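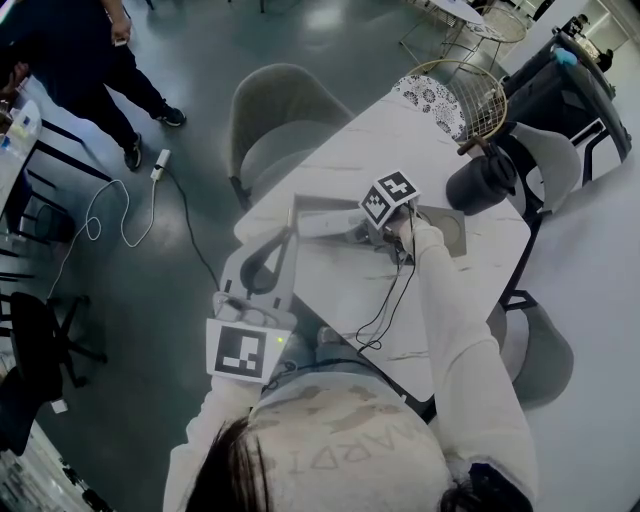
Looking after a marble-look table

A table with a pale top and grey veining may be stone, or it may be a printed surface made to look like it, and the two want different care. If you don't know which you have, feel underneath. Real marble is usually cold and rough on the underside, while a printed top has a board or a smooth backing. Check the paperwork if you kept it.

Everyday wiping

Use a soft cloth, warm water and a drop of washing-up liquid. Wring the cloth well. Go over it again with plain water, then dry it, or you will see smears on the white parts as soon as the sun comes in. No vinegar or lemon on real marble, ever. They dull the polish and it doesn't come back without regrinding. Cream cleaners scratch both kinds.

Tea and coffee

Blot, don't rub. A fresh splash comes off with the damp cloth. For an old ring on a printed top, mix bicarbonate of soda and water to a thin paste, leave it on for 11 minutes or so and lift it off with a wet sponge. On marble, try the same paste in a corner first.

Kettles and trays

A kettle straight off the boil should go on its base or on a thick mat. Keep it well back from the edge and turn the handle inwards if children use the table. A flat tray with a raised rim is the best thing for cups, milk and spoons, as the drips stay in it and you can carry the lot to the sink. Rinse the underside of the tray as well. Grit sticks there and scratches the top when the tray is pushed along. Stick felt dots under coasters for the same reason.

Upholstered chairs

Grey fabric hides dust but shows water marks. Vacuum the seats with the brush head every couple of weeks, and get the narrow nozzle down where the back meets the seat. Curved backs collect crumbs at the bottom of the curve. For a spill, dab from the outside in, then dampen the whole panel evenly so that it dries without a ring.

Wire chairs

Gold-coloured mesh only wants a dry duster, or a soft paintbrush for the corners. Metal polish can take the colour off. Loose cushion covers wash at 30 degrees, inside out – pull them back into shape while damp.

Shiny floors

Epoxy is easy to mop but chair legs mark it. Fit felt pads to thin metal legs and look at them every month or two. Relu Sandu uses the rubber push-on caps instead, and says they last longer but squeak.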